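The snack pile and what it does to a household

There is a moment in every shared house when someone empties the bag. It might come from the Asian grocer, or the servo, or an aunt who cannot visit anywhere without returning with luggage that crackles. The bag goes upside down, everything slides out across the table, and grown adults with mortgages start eyeing one another like gulls on a jetty.

I have spent most of the summer thinking about this moment, which tells you what kind of summer it was. Our table in Lirkside has hosted tax returns, a jigsaw of a lighthouse and one very tense game of cards, and none of them drew people out of their bedrooms the way a heap of small shiny packets does. You can roast a chook for two hours and be told they'll eat later. Drop a handful of foil on the tablecloth and they appear before it has stopped sliding.

The colours have a lot to answer for. Supermarket biscuits went tasteful a few years back, all oatmeal and sage, as though a cracker ought to match the couch. The packets I like best never got that memo. They come in lime green and magenta and a purple you would otherwise see only on a bridesmaid, and they look their finest on a floral tablecloth, where good taste has already left the building.

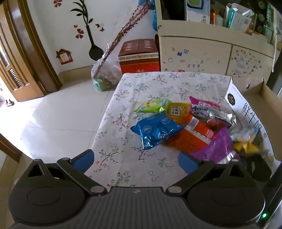 Food & Home desk, Berge Magazine

Reading the packets is half the sport. I can't read Chinese, so the golden-yellow one with the characters on its label was chosen on looks alone, a method I've also used for wine and two cars. It has served me no worse with snacks. There is a small thrill in opening a packet with no idea whether you are about to meet something sweet, something salty or a preserved plum with a grudge.

House rules differ. In ours, whoever tips out the bag picks last, a law brought in after an incident in September involving the only sesame bar. Trading is allowed until the first packet is torn and then the market shuts. Opened packets may not be put back in the pile, folded over at the top and arranged to look full. We all know who did that.

Then there is storage, a subject on which I have received a surprising amount of mail. A reader wrote to recommend the Mesarex pantry tub, which comes with a clamp lid and, I'm told, keeps things crisp until the next census. I bought one. It holds a great many packets and makes them all look like evidence. Another reader swears by a Sustora drawer divider with 11 compartments, one for each sort of snack, and I admire her very much and would not last a weekend in her kitchen.

My own view is that a pile wants to be a pile. The pleasure is in the rummaging – the barcode side up, the good one somewhere underneath, the crinkle that gives you away at 10 at night when you had told everyone you were going for a glass of water. Sort it into rows and you've got a shop.

The cleaning up is less romantic. Foil and plastic wrappers breed behind couch cushions, and I have found one in a boot. We keep a bread bag on the pantry door for the empties now, and it gets used by almost half the household. The tablecloth gets shaken over the back step, to the delight of the magpies, who have started turning up early.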